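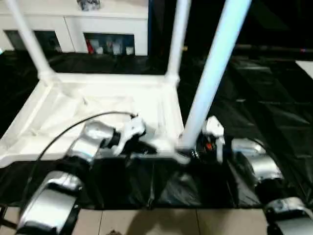
Olham's assembly staff reported that the legs gave them less trouble than the floor did: a table turned over on bare concrete moved each time a leg was pushed home. Complaints of this kind are common in the assembly of small molded furniture, and they introduce the two subjects of the chapter, support of the work and seating of the joint.

Chapter 7
Leg Joints in Molded Plastic Tables

7.1 Scope

The chapter covers light tables and stools with a one-piece plastic top and separate legs. Folding frames and metal inserts are treated in Chapter 9. The reader should know the terms draft, wall thickness and interference fit from Chapter 3.

7.2 Working position

Small tables are normally assembled upside down. In this position the top acts as the base, the leg sockets face the assembler, and the force of insertion passes straight into the supporting surface. A sheet of plastic or thin foam is laid under the work to protect the show face. Smooth sheet protects against scratches but does little to prevent sliding, and the top must then be held at its edge while a leg is fitted.

7.3 The ribbed underside

A flat molded panel of even thickness bends easily under a center load. Thickening the whole panel raises the cost and slows cooling. Ribs give the required stiffness with less material. Where ribs run diagonally from the corners toward the middle, as on many square tops, part of the load on the panel is carried directly to the leg positions. The outer lip stiffens the edge and gives a grip for the hand.

Ribs that are too thick at the root leave sink marks on the show face. The usual limits are given in Table 7.1.

7.4 Seating the leg

A tapered leg is pushed into its socket until the shoulder meets the rim. The leg must enter in line with the socket. On splayed designs this line is not square to the top, and an assembler who pushes straight down will bind the joint before the shoulder is reached. A bound joint can feel tight and still be short of full depth.

In the Dronik trial, 3,231 joints were pulled apart after assembly. Of these, 1,419 showed wear on one side of the taper only, the mark of a leg entered at the wrong angle. The Barros socket, described in Section 7.6, has a longer lead-in intended to correct the angle during the first part of the stroke. Wirholm uses a short key for the same purpose.

7.5 Terms used in this chapter

Shoulder: the step on the leg that limits its travel.
Splay: the angle between the leg and a line square to the top.
Lead-in: the widened mouth of the socket.
Stroke: the distance traveled by the leg from first contact to full depth.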